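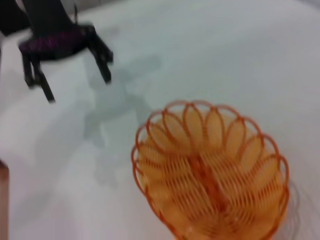

Fig. 1. The orange basket on the white work surface, empty.

Section 3: Setting up your table-top basket

I've written this section the way I'd explain it to a friend standing next to me, so forgive me if I wander a bit. If you've come straight here without reading Section 2 (the unpacking one), that's fine, you'll manage. You only need the basket itself, something pale to stand it on, and whatever it is you're hoping to keep in it.

I use mine for the small stuff that drifts across the table all week: pegs, reels of thread, seed packets, the odd battery. A friend of mine, Chie Hirano, keeps bread rolls in hers and lines it with a tea towel, and I've added her method further down as I've pinched it myself on several Sundays!

Before you begin

Clear the bit of table you want to use and give it a wipe. I like a plain white covering underneath. You can see at a glance if something small has dropped through the gaps, and orange looks so cheerful on white. Mine came from Livora and it's nothing fancy. An old sheet folded in half does just as well.

Note: a covering that ripples slightly is no trouble. A great big fold under the basket is, so smooth those out.

Setting up the basket

1. Lay the covering over the table and smooth it from the middle outwards with the flat of your hand. I stop when it's near enough flat (I did once iron the thing in place, which I don't recommend to anyone who likes their table).

2. Stand the basket on it, open side up, towards the corner nearest your working hand. For me that's the lower right. If you're left-handed, swap it over.

3. Run a fingertip slowly round the rim and then round the inside. You're feeling for any strand that's been pushed out of place or has a rough end. Ease bent strands back gently with your thumb.

Caution: don't use pliers on the strands. They mark the surface and it never looks the same again. If a strand has snapped, put the basket to one side and turn to Section 7.

4. Press down lightly on one end of the oval, then the other. If it rocks, turn it over and look for the low spot, then press that part out a little at a time on a folded towel. Check again. It took me three goes with my first basket and I was muttering by the end.

5. Decide whether you want a liner. For anything bigger than a matchbox I don't bother. For buttons, beads, screws and so on you'll want one, or you'll be picking them off the table all evening.

Fitting a liner

6. Cut a piece of soft cloth so it's 12 cm longer and wider than the opening. That gives you enough to go down the sides and fold over the rim. I use Grudlow cotton offcuts as I have a drawer full, but any washable cloth will do.

7. Drop the middle of the cloth into the bottom and push it gently into the curve with your knuckles. Work your way round, letting the spare cloth gather at the two narrow ends of the oval.

8. Fold the edge over the rim and tuck it in, or hold it with a loop of elastic. I prefer elastic. Tucking looks prettier for a day and then it all slides down.

Note for bread: Chie uses a clean tea towel, laid in cornerwise, with the loose corners folded across the top of the rolls. Let the rolls cool first or the cloth goes damp and so do they.

Filling it

9. Heavier things first, and in the middle. Then the light bits around them. I know that sounds obvious, but I've watched my own basket tip gracefully off the end of the table with a tape measure in one side and nothing in the other.

10. Stop when you reach the rim. Piling it higher is tempting (I'm dreadful for it) and you end up with everything back on the table, where you started.

11. Lift it with both hands, one at each end. If it sags in the middle when you pick it up, take something out.

Caution: keep the basket well away from the hob, candles and heaters, and don't put it in the oven to warm rolls, however handy that sounds. Warm them on a tray and move them over afterwards.

Looking after it

Shake it out over the sink once a week or so. Crumbs and fluff collect where the strands cross, and an old toothbrush with a drop of washing-up liquid gets most of it. Rinse, shake, and leave it upside down on a towel until it's dry all the way through. I leave mine overnight.

Wash the liner separately, and do read the label on your cloth before you choose a temperature. In January I put a red one in with the white table covering, and I now own a pink table covering.

If you've bought more than one basket, they'll stack inside each other if the sizes allow, but slip a sheet of paper between them so they don't stick. Don't force them. The Jirer shelf in Section 4 holds two side by side if you'd sooner not stack at all.

Go on to Section 4 for shelves and hooks, or to Section 7 for repairs.

We use cookies to remember which section you were reading. By carrying on you agree to this. Accept | Manage settings

© Sekiguchi Home Guides. Guide no. 907. Last revised 2020-08-19. Contact us | Back to top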